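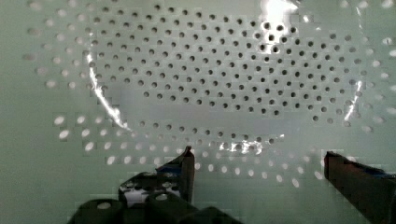

Do I need to rinse dried beans before I soak them?
A quick rinse is plenty, and then a second, longer one when the soaking water goes down the drain.

That was the question I got most after the last newsletter, so I thought I would give beans a proper item of their own this month. I have been cooking them from dry since a very lean December some years ago, when a big sack of navy beans saw us through to the new year, and I have never really gone back to cans (though there are always a few at the back of the cupboard, and I'm not ashamed of them).

The soaking is the part people fret over. I put mine in the biggest bowl I own last thing at night, cover them with far more cold water than seems sensible, add a spoonful of salt and go to bed. They swell up so much! By morning they will have doubled, and any that are still wrinkled just want another hour or two. If you forgot, and I forget all the time, bring them to a boil for 3 minutes, put the lid on, turn off the heat and leave them for an hour.

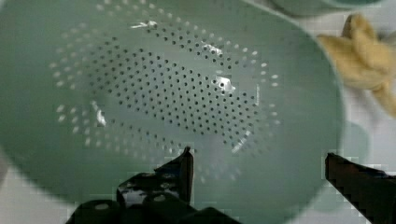

Draining deserves a little more patience than I used to give it. I would tip the whole lot out in a hurry and lose a handful into the sink every single time, usually the best-looking ones. A wide, shallow colander with a broad rim and small round holes is much kinder to beans than a deep one, as they can spread out and you can run your fingers through them looking for split skins and the odd stone. Small lentils are another matter – for those I get out the fine sieve.

Then fresh water, a bay leaf, half an onion and a low simmer. Start tasting at the hour mark. Old beans can take twice as long as new ones, and the date on the bag won't always help you, so go by the bite. A red kidney bean must have a good hard boil of at least ten minutes at the start, please, even if you plan to finish it in the slow cooker.

Since the last issue, 31 of you have written in with bean recipes, and 13 of those were for some kind of soup. I am working my way through them happily. The white bean and fennel one made enough for supper and two lunches, and I froze the last of the broth flat in a bag.

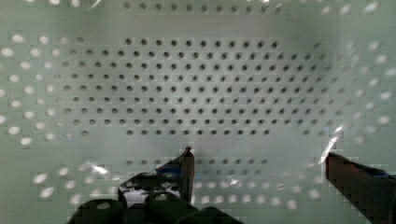

One reader wrote in to say that she salts her beans only at the end, as her mother did, and that hers have never once come out tough or bland. I believe her! I have done it both ways and like the flavor better when the salt goes in early, but a pot of beans is forgiving, and I would go on doing whatever your family eats without complaint.

Chickpeas next time, and what to do with the cooking water.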